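Chapter 4. Keeping Small Goods in Clear Boxes

By Kauko Leinonen
7 September 2023
7 min read

When I began to work in the stockroom at Grustden, we had 2,000 small articles and almost all of them lived in brown cardboard. Every carton had a label, and the labels were good. Still, a new worker needed 45 minutes to collect an order that an older worker collected in ten. The older worker did not read the labels. She remembered.

This chapter is for rooms where people cannot depend on memory. We will look at the clear box: what it shows, what it hides, and how goods should be placed in it. In Chapter 3 you learned to group articles by how often they are taken. Keep your list from that chapter near you, you will need it for the exercises.

A clear wall is never perfectly clear. Ribs make lines across the goods, and the plastic catches light. Dark packaging suffers more from this than bright packaging.
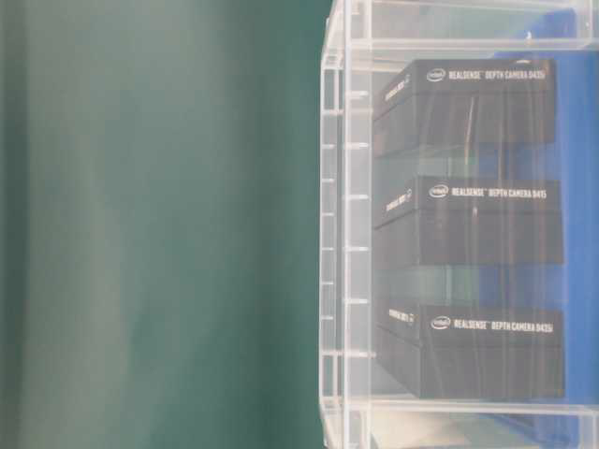
Figure 4.1 Black product boxes seen through the wall of a clear bin. The ribs and reflections make their surfaces look hazy.

For this reason I ask my students to look at a filled box from the side before they put it on a shelf. If two articles have the same dark packaging, the wall alone will not tell you which is which. You must add a label, and the label goes on the end that faces the person.

The second question is direction. Long, narrow packages can lie across the box or run from the back to the front. I prefer the second way – the short ends then face you, and one package can be lifted without moving its neighbor.

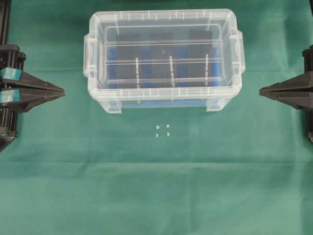 Space between packages is also a decision. At Medve, the spare parts store where Dagný Oddsson taught me, we left room for the fingers in every box. The manager complained that we were storing air. But packages which are pressed together get damaged corners, and a customer will send back a damaged corner.

Terms you will meet in this chapter:
Facing – the side of a package turned toward the person who takes it.
Finger room – the free space needed to grip one package.
Liner – a sheet laid in the bottom of a box, often in one strong color.

Section 4.1 begins with the choice of box size.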